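Can a Machine Tidy the Living Room Yet?
Student project report, Home Tasks module
Submitted 10/04/2024

1. Why we chose this question

In our first meeting we made a list of jobs which people in our group do not like to do at home. Washing up was on the list, and cleaning the bath, but the longest discussion was about clothes. In every flat we know, clothes are left on beds, chairs and sofas, and somebody must pick them up, decide what they are, and put them in the right place. A child of five can do this. We wanted to find out how near a machine is to doing it.

We limited the project to one part of the job, the picking up. Folding is a different problem and another group (Tarton) has taken it this term.

2. What we read before starting

Most of the reports we found are about boxes, bottles and other hard things. For these the results are good. A box has the same shape before and after you hold it. Cloth changes its shape each time it is touched, so the machine cannot keep one model of it in memory. We also learned that dark cloth is difficult for a camera, as the folds do not show well.

3. Method

We used the hand-held gripper method. A person holds the gripper and does the task, the camera on the tool records it, and later the recordings are used to teach an arm. We collected 223 recordings, all of single pieces of cloth on soft furniture. The arm was then given 50 trials in the practice room at Ilinley. A trial was a success if the cloth was lifted and released into the basket within one minute. We did not help the arm during a trial, also when it was painful to watch.

Black cloth was included on purpose. On a cream cover with a gold flower pattern it is easy to see where the cloth ends, but inside the black area there is little to guide the fingers, and the fingers are black too.

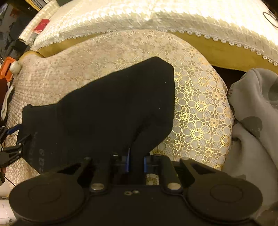
Tsutomu Furukawa wrote on our draft that we should be careful with the word "success". In his opinion a cloth in the basket says little about the chore, because at home the person also looks under the cushion, notices that one sock is missing and goes to search for it. He asked us to state clearly that we tested a movement and that the whole chore was not tested.

We accept this remark and have changed the title of section 4.

4. Results for the lifting movement

The arm succeeded in 33 of 50 trials. The failures were mainly of two kinds. In the first kind the fingers closed above the cloth and took nothing. In the second kind they took the cloth together with the cover under it, and the whole cover began to move. The second kind is worse for a home, we think, because it makes more work than before.

Thick pieces were easier than thin ones. When the cloth had a raised fold, the arm usually went for it, and this was often correct. When the cloth lay flat, the arm waited a long time or tried the same place again and again.

5. Is it useful at home now?

Our answer is no, but not a strong no. The parts for our set-up cost some 3,000 pounds, and a person clears the same sofa in a few seconds. On a shop floor the answer could be different. At Utard, where we made one visit in October, returned clothes come to a table one piece at a time, and the table is hard and of one colour. There the problem of the cover does not exist.

6. What we would change

We would record more flat pieces, and more patterned covers. We would also like to try the softer finger pads that the Hirano group is using – they have promised to lend us one pair after their own tests are finished.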